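Millgate Home & Workshop Forum > Gadgets and Machines > Can anything do the household chores yet?
Started by Oanh Cao, October
2,838 views - 20 shares

Oanh Cao wrote:

My sister-in-law has been telling everybody at dinner that she won't be replacing her cleaner because "the robots are nearly here". She read an article about Oltell and is now convinced that by next winter something with two arms will be sorting the washing while she's at work. I said I'd believe it when I saw one pair up socks. This went down badly.

I run the back end of a small dry cleaner's, so I look at soft black things all day, and I would dearly like to be wrong. Sorting is the job I can't keep staff on. So I've been looking at what is really on offer, which is mostly simulation. You get the arms, the table and the cloth all drawn by a computer, and then you get a press release.

Have a look at the sort of job they're setting. It's a bit of black fabric with a row of little pale diamonds on it, all folds, and a gripper finger either side. 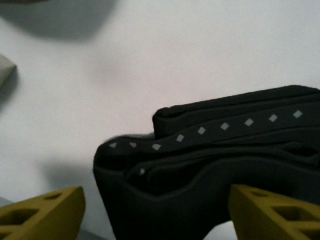

What I want from this thread

1. Has anybody here used a machine (bought, hired, on trial, I don't mind) that handled cloth on its own for a full shift?
2. If so, what did it cost and who stood next to it?
3. Please don't send me the one with the towel. I've seen the one with the towel.

Reply from pegbag_pete
Likes: 14

Nope to number 1. We had a Pasex folding unit on trial at the hotel laundry, and it was very good at flat sheets as long as a person fed the corners in. So that's a person, standing at a machine, feeding corners. We sent it back. The quote was for 700 a month before servicing and I can't remember what servicing was, but I remember the manager's face.

Black is the worst as well. Even I can't find the opening on a black sock at six in the morning under strip lights.

Reply from torque_wench
Likes: 9

I think you're both being a bit hard on it. I'm on the shop-floor side, not laundry, and we have had arms loading parts for years. They don't get bored and they don't go off sick. Five years ago a floppy thing on a table was a complete no-go and now people are at least having a proper try. Simulation is how you get the practice in without breaking anything. You wouldn't learn to weld on a customer's gate.

Reply from Oanh Cao

Parts are hard and they come in a tray facing the same way. My work comes in a bin bag with a receipt, two tissues and occasionally a fork. As for practising on drawings, a drawn sock does what the person who drew it thought of. A real one has a hole in it and is inside out and stuck to a jumper.

Reply from torque_wench
Likes: 3

Fair about the bin bag. But then "can't do it yet" and "can't do it" are different things, and you keep saying the second one.

Reply from Oanh Cao

I keep saying yet! It's in the title. My trouble is with people selling the yet.

Anyway, to be fair to your side I'll put up the wider view, which gives a better idea of the size of the job. Two arms on a big white table, tool cabinet behind, and the long black thing held up by its top end with the bottom still in the box.

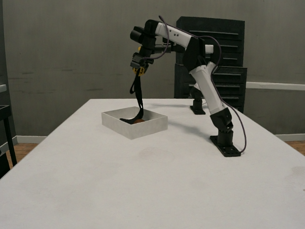

Now think what comes next if this was my counter. It has to come out clear of the box, get turned the right way, be matched with its other half and go in the correct customer's pile. Then again, 1,451 times, which was our item count for one bad week last winter. I have a woman who does that while arguing with her son on the phone. She has never once asked me for a software update.

Pete, was your Pasex thing able to pick anything up out of a basket, or was it strictly fed by hand?

Reply from pegbag_pete
Likes: 6

Strictly by hand. There was talk of an add-on arm for picking. The rep said it was "in the pipeline" and then he moved to a different job.

Reply from Lemon_Curd_Les
Likes: 11

Home user here so ignore me if you like. I have the robot hoover and I'm fond of it, but I do spend ten minutes clearing the floor so it can clean the floor. If I had a sock robot I'd be laying the socks out for it, wouldn't I. I can see myself doing it.

My neighbour Lại has bad hands though, proper arthritis, and for her even a slow one would be worth having. If it took all afternoon to put a wash away she wouldn't care, she's in all afternoon. So maybe the dry cleaner's isn't the place to judge it from?

Reply from Oanh Cao

That's a better argument than any I've had from the brochures, Les. Slow is fine if the other choice is not at all. I'd still want to know what it does when it drops one behind the washing machine, and who she rings.

Reply from torque_wench
Likes: 5

Same as she does now, she rings Les.

I still say you'll have one on your counter within ten years. I'm not putting money on it before that. And I'd want a guard round it - a decent arm will have your fingers if you reach across to help, and you lot all would.

Reply from Oanh Cao

Ten years I can live with, I'll be retired. Asked my sister-in-law whether she'd settle for ten years and she said the article said "soon". Will keep this open in case somebody turns up with an answer to number 2.

Reply from pegbag_pete

Just remembered, servicing was extra per visit AND you paid for the van.

12 comments - 20 shares
Contact us | Copyright Millgate Home & Workshop Forum | Back to top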